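Looking for people who cook the way their grandmother did (or swear they don't)

Hi! I'm Blažena Malý, and I'm putting together a book of family recipes from people whose parents or grandparents moved here and kept cooking the food they grew up with. The working title is Akero and it may well change, so don't get attached. I need home cooks to talk to, starting in November, and I'd love it if one of them was you.

I already have 187 recipes, which sounds like plenty until you see how many of them are dumplings. I love dumplings! But I'm short on soups, pickles, anything with poppy seeds, weekday suppers, and the odd little dishes people make when there's almost nothing in the house. Those are my favorites and they're the hardest to get out of anybody, because people think they don't count. They count.

What I'd ask of you is one visit, usually an afternoon, at your place or in the kitchen at Vaněk (the old bakery building on the corner, ring the lower bell). You cook one dish while I sit there and ask annoying questions like how much is "a bit of flour" and who taught you to fold it that way. Later on I'll send you the written recipe and you tell me what I got wrong. Someone in Breteck made me rewrite her cabbage soup four times and she was right every time.

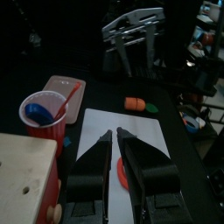

A sheet of paper and an orange-red ring on the black tabletop.

You don't need to be a good writer, and your English doesn't need to be perfect either. I speak Czech and Slovak, and my friend Svetozár Bednárik can help out with Hungarian and some Polish. If you speak something else, bring a cousin. Kids are welcome too, I'm used to being interrupted.

The pay is $150 for the visit, plus groceries up to $100 (keep the receipts, please, I'm hopeless with them). You also get two copies of the book when it's printed. The first printing is 2,000 copies, done by Clundix, a small press that has been very patient with me. Your name goes on your recipe unless you'd rather it didn't, and the recipe stays yours, so you can put it in your own book someday.

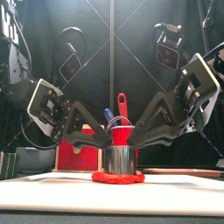

Silver metal cup and kitchen items on the white work surface.

If you're interested, write me a few lines: what you'd like to cook, who you learned it from, and whether mornings or afternoons are better. Photos of stained recipe cards are very welcome. You can also leave a note for me at the Vaněk front desk, or call there after 4 p.m. and ask for Blažena. I do answer everyone, it just takes me a while when I'm testing something with yeast.

Oh, and if you have a poppy seed grinder you'd be willing to lend me, please say so. Mine is on its last legs.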